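Monday, late

I came to the lab before 8 and Paweena Jaidee was already there with her tea. We are still on the oven task. The question of the week is simple to write and hard to answer: does the policy do better when we train it with the wrist view alone, or with the wrist view and the fixed view together? My notebook says 60 demonstrations for each condition. I wanted more, but Bouchra El Idrissi says that more data would hide the difference we look for, and I think she is right.

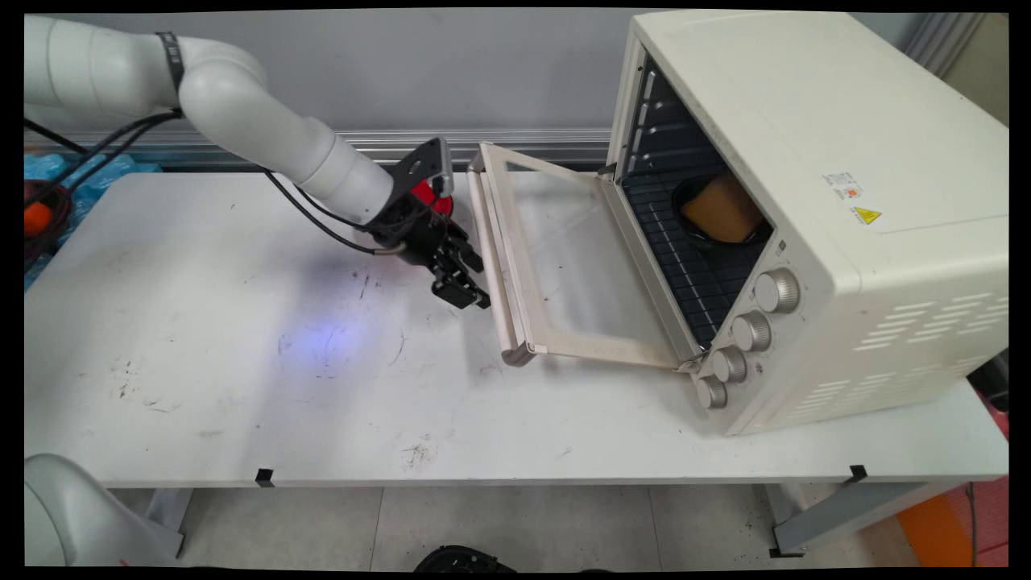 The arm beside the open oven door, bowl on the rack.

With both views, the policy failed 3 times in 12 trials. With the wrist view alone it failed 7 times. I did not expect such a big gap – I was even a little sad, for I had defended the wrist view in front of everybody at the Flarnska meeting.

After lunch I went through the wrist recordings slowly, one by one.
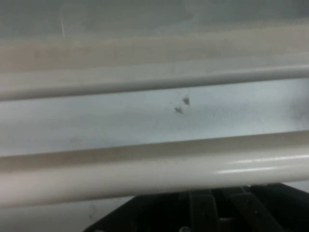

When everything near the gripper is white or cream, there is very little for the network to hold on to. I wrote this in the margin and put two question marks, as it is only my feeling. Tomorrow I will repeat the trials with a new random seed before I tell Bouchra.

Comments

Vukham: Did you keep the same starting pose in both conditions?

Limsakul: Please post the second seed too, even if it is ugly.

This site uses cookies. By continuing to read you accept them.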